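Jornada de puertas abiertas en Zerkotby: lo que vi y lo que me contaron

3 de agosto de 2018

Fui a Zerkotby con pocas ganas. Llevo bastante tiempo oyendo que la automatización barata está a punto de llegar al taller pequeño, y en diciembre ya me tragué una presentación de Dahlgren en la que lo único que se movía eran las diapositivas. Aquí al menos prometían máquinas encendidas.

La recepción, correcta: café flojo, acreditación con el apellido mal escrito y una charla de Monique Vidal sobre el futuro del trabajo manual que podría haberse dado igual en una feria de muebles. Después nos repartieron en grupos y bajamos al laboratorio, donde Toàn Tô llevaba las demostraciones.

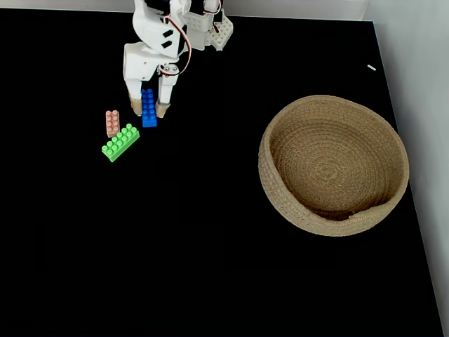 Mi duda con estas visitas es siempre la misma: cuánto de lo que se enseña aguantaría una mañana de trabajo real. Pregunté por la tasa de fallos y Tô me contestó que dependía de la tarea, respuesta que vale para cualquier cosa. La tarea, en este caso, eran piezas de construcción de juguete sobre una mesa negra y lisa, con una cesta redonda de cuerda a un lado. Tres bloques, cada uno de un color, y un fondo oscuro contra el que destacan todos. Así cualquiera distingue la azul. Quise saber qué pasaría con tornillos grasientos o con una bolsa de plástico arrugada, y me remitieron a la segunda fase del proyecto, sin fecha.

Reconozco que Vlasta Bartoš, encargada del mantenimiento, fue más franca. Según ella, el brazo hay que recalibrarlo hasta cuatro veces por jornada y las almohadillas de los dedos se gastan antes de lo previsto. Con eso ya se puede empezar a hacer cuentas, aunque el folleto no mencione ni lo uno ni lo otro.

La sala de Cisgate, al fondo del pasillo, estaba cerrada. Del software de Bruvell nos pusieron un vídeo de dos minutos, acelerado, y no hubo turno de preguntas.

¿Merece la pena ir? Si se tiene un hijo al que le gusten estas cosas, sí. Para decidir una compra, yo pediría antes una prueba con piezas propias. Dejé mi correo para que me avisen cuando la hagan posible.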